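Valtside's second year: a talk with Rocío Taipe

Valtside, the free fan-run calendar for the tactics game Ghumman, now sends out event reminders to 2000 players. Rocío Taipe started it as a shared spreadsheet and still writes most of the entries herself. We spoke to her in June, over lunch.
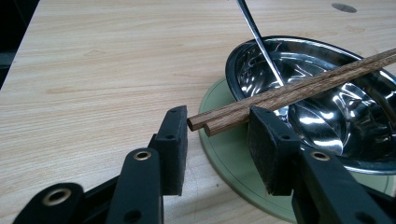
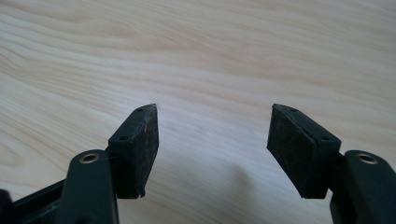
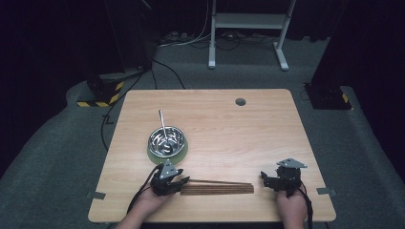
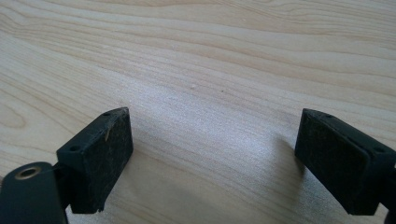 Wooden tabletops, with a steel bowl in the first and third pictures.

Taipe came to Ghumman through its music. A friend sent her the Flekance theme, and she downloaded the game that evening to hear the rest. "I was terrible at it," she says. "I lost the second map 7 times. I didn't know you could turn the archers round."

The calendar began when she missed the first Fondton event, which gave out a healer she wanted. The notice had gone up inside the game and was taken down again before she logged in. "I thought, somebody must be writing these down. I looked and couldn't find a list in English, so I made one."

There are now 169 characters in the game, and Valtside keeps a page for each with every date it has been on offer. Taipe fills these in from the game's own notices and from screenshots that players send her. Old events are the hardest part. Entry 1611, a weekend map from the first winter, has been corrected four times and she is still not sure of the closing hour.

Time zones take up more of her week than anything else. The notices use server time, and the changeover falls at four in the morning for British players. "People write to say I've got the day wrong. Sometimes I have. Mostly they're reading the server column."

She does not try to predict what will come back. An earlier version of the site had a guesses page, and she took it down after players saved up for a Flekance rerun that never came. "They were upset with me, and fair enough. It looked official next to the real dates."

The next job is a search by weapon type, which readers have been asking for since the spring. Taipe would also like the Fondton pages redone, as the rewards are listed in the wrong order on phones. She plays less than she used to, an hour or so after dinner, and her team has hardly changed. The healer came back last autumn and she got her on the third try.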